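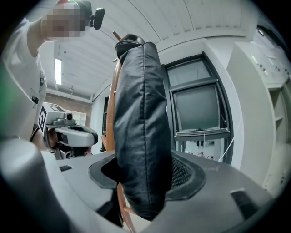
Bench notes / Water rescue claims

October, 4:15 pm. Marcus sent over another news clip: driver in a canal, side window broken with a headrest post, everyone out fine. Skemier now quotes it in the sales sheet for their window punch, which has nothing to do with a headrest.

Their sheet says 50 out of 50 panes broken. No word on what glass, or whether any of it was under water. I'd like to know who counted. Bastian Voß thinks it was all tempered and dry – so do I, but we don't have that in writing.

Spring force is given as 400 N on page one and 500 N on the back. Asked Tindall which is right. No answer yet.

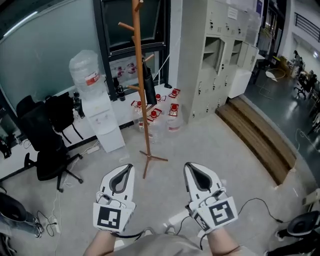 Still to do

Get laminated side glass from Rullness, same thickness as the tempered. Submerged runs first this time. Marcus to find the original police report on the canal – the clip only quotes a neighbor.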